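March, bench 2, started 7:40

Moved the sort trial from the packing corner to the bench by the north wall. Vaughn wanted it out of the way of the morning unload, and the light is more even there. Arm is re-zeroed, Zulari is running the same job file as before, with speed held at the low setting.

For whoever picks this up after me: the job is the short-date check on returned drinks from the Mosel machines. Up to now Beatriz and one other person have done it by hand at the end of the line. Pick up a bottle, find the date on the band under the cap, decide, drop it in a bin. Gray is back to stock. Yellow-green is for a second look by a person. The bench copies that with a pair of bins standing side by side at the back of the table, and the arm comes in from the front. Tape on the table is for setting up. Red is the outer limit for anything placed by hand, blue is for lining up the bins after they get knocked. Please don't peel it, I measured it in.

By the first stop there were bottles standing in the yellow-green bin and none to be seen in the gray one. The arm had sent everything to second look. The confidence limit was still at the value we used for the cardboard dummies, so any doubt at all counted as a fail. Lowered it and restarted.
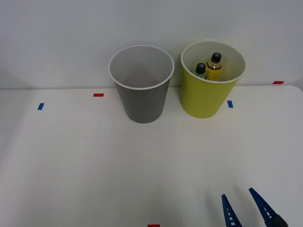
Second run, after the limit change

Ran 100 picks with hand feeding, one bottle at a time in front of the bins. 9 went to second look. Beatriz checked all of them by eye. 8 had a date she could read without trouble and should have gone to gray. The other one was smeared and she would have set it aside herself.

No drops in this run. Cycle time is slower than Beatriz and will stay slower at this speed. I told her that before she asked. She says she minds the pace less than the waiting: when the arm hesitates over a bottle she ends up watching it, and she can't do anything else in that time. I think she's right, and it's a problem with how we set up the job. If a person has to stand there we have saved nothing.

What we agreed to try: bottles for second look pile up in the yellow-green bin and she empties it when she comes past, maybe twice an hour. No beep. Vaughn wanted a light on a post and we left that open.

Reading the date

The dates are dot-printed in light characters on the dark band below the cap. On the glossy bands the reading depends a lot on which way the bottle is turned. A highlight across the digits is enough to lose one. By hand you just roll the bottle a little and it clears. The arm can't do that before it has closed on the bottle, so for now I am feeding with the date facing the gripper. That is cheating and it has to go in the report to Pleltis. 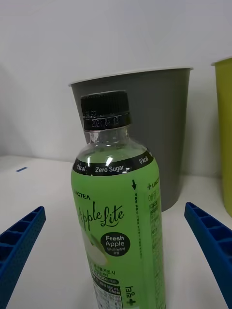 Apple drink, 500 mL, fingers open on both sides. Date on the band reads 2027.04.13.

Two ways to fix it that I can think of. Grip first, then turn the wrist and read on the way to the bin. Or a second camera on the far side, which means moving the bins and all the tape. I'd like to try the wrist turn first. The blue fingers flex enough that the bottle may slip when it rotates, so start slow and with full bottles.

Talk with Vaughn and Beatriz, 11:15

Ridgeway wants to know how many hours the check takes today. Vaughn pulled the count for last month: 368 crates of returns came through. He doesn't have hours, only crates, and nobody logs the check as its own task. I asked that we don't make up a number. Beatriz will write down start and stop times for two weeks on the sheet by the door.

She also asked straight out what happens to her mornings if the arm takes the check. Vaughn said she goes to machine restock planning, which she has half been doing already — but it isn't on her job sheet. She wants it on the sheet before the arm goes on the line. I agree with her and said so. Vaughn is taking it to Ridgeway.

One more point from her, which I had missed. When she checks dates she also catches leaking caps, dented bottles and the wrong drink in the crate. None of that is in the job file. If we take the check away from a person we lose those catches too, unless somebody looks at the gray bin before it goes back to stock.

To do

Wrist turn test, low speed, full bottles.
Save the confidence limit in the job file so it doesn't go back to the dummy value.
Beatriz to list what she catches besides dates. Me to mark which of them a camera could see.
Ask Vaughn about the light again.
Put hand feeding and bottle direction on page one of the Pleltis report.

Stopped 12:05. Arm parked, Zulari logged out.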